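The Summer I Gave In to Baskets

I was never a basket person. I want that on the record before we go any further, because my sister has been a basket person since college and I have teased her for it the entire time. She has baskets for onions. She has a basket that holds smaller baskets. And I, for most of my adult life, had The Pile.

You may have a Pile too. Mine lived on the kitchen table and it was made of mail, mostly, plus sunglasses, a tape measure, library books, somebody's swim goggles and whatever I'd had in my hands when the phone rang. Every evening at dinnertime we'd shove it down to one end, and every morning it would creep back. In June, when we were all home all day and the table was also a desk, a school and a puzzle station, the Pile won. We ate on the couch for 14 nights in a row. My husband said it was like camping. It was not like camping!

So I called Trinidad Benítez, who runs a little home goods shop called Dostine a few blocks from me and who has been doing curbside orders out of the back door. I told her I needed something for the table. She asked what I was putting in it and I said "everything," and there was a long silence on the line.

"Go measure the table," she said. "Then call me back."

Here's where I learned that I had been shopping for storage all wrong. I'd always bought the container first and then walked around the house looking for something to put in it (this is how I came to own a very nice wire bin that holds one umbrella). Trinidad has you do it the other way. Dump the Pile on the floor, sort out what honestly belongs somewhere else, and whatever is left is the size of your basket. Mine took most of an afternoon. I found 17 takeout menus, two of them from a place that closed before my youngest was born, and a gift card to Collness that I had given up for lost. I also found a coupon for a carpet cleaning, which I kept, and which will of course be in the next Pile.

What was left fit in a box that boots came in. I called back and told her that, and she said, fine, now we're talking.

She tried me on a couple of things. The first was a gray felt bin from Flasotex, and I wanted to love it because it folds flat, but the sides slumped as soon as the books came out and it sat there looking tired. The second was a lidded trunk sort of thing by Vidal. Beautiful. Also $334, and I have a rule that nothing holding junk mail can cost more than my first car payment. I gave it a pat and sent it back.

The third one was the green one. Olive, or maybe sage depending on who in my house you ask, woven out of thick twisted cord with a fat wrapped rim, and handle openings right in the sides. It was $60. I put it on the table just to see, still planning to think it over, and I never took it off again.

What got me was the color next to the wood. Our table is very pale, with a fine straight grain, and everything I've ever set on it has either vanished or looked like it was waiting to be put away. The green looks like it's supposed to be there. I've been told by several magazines over the years to "add an earthy accent," and I always turned the page, and I'm sorry, magazines. 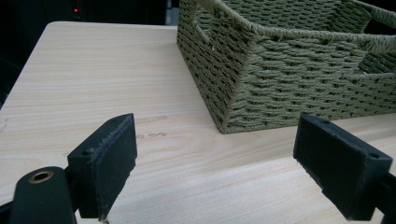
Living With It

A few weeks in, I have opinions. The first is about the weave. It's tight, so pens and paper clips don't work their way out through the sides, and the straight sides mean that envelopes can stand up along the edge instead of sliding into a heap at the bottom. It does have some stray fibers. Trinidad says to snip them with nail scissors and never, ever pull, and I have been mostly good about this. My daughter pulls. We've had words.

The second is about the table itself. With the Pile gone I could finally see the brownish scuffs in the wood, and I got a little obsessed. I tried dish soap. I read forums at midnight where people argued about baking soda and toothpaste with real venom. In the end I decided I can live with them - it's a kitchen table, people do things on it. If you have a finish you care about, though, ask somebody who knows before you go at it with toothpaste.

The third is that you need a rule, and it needs to be a dumb one. Ours is that if the basket is full up to the handle holes, we empty it before anyone gets dessert. I had a more complicated system at first, with folders and a label for each person, and it lasted until the first popsicle. The dumb rule works because a seven-year-old can enforce it, and believe me, she does.

Cleaning is easy enough. I turn it upside down over the sink, thump it, and run the brush attachment of the vacuum over the outside when I'm already vacuuming. I wouldn't soak it. Trinidad dabs hers with a barely damp cloth and leaves it in the shade to dry, handles open to the breeze, and hers have been in the shop window for years.

My sister came by to stand in the yard and wave at us, and I held the basket up to the window so she could see it. She clapped. Then she texted me a link to one for onions.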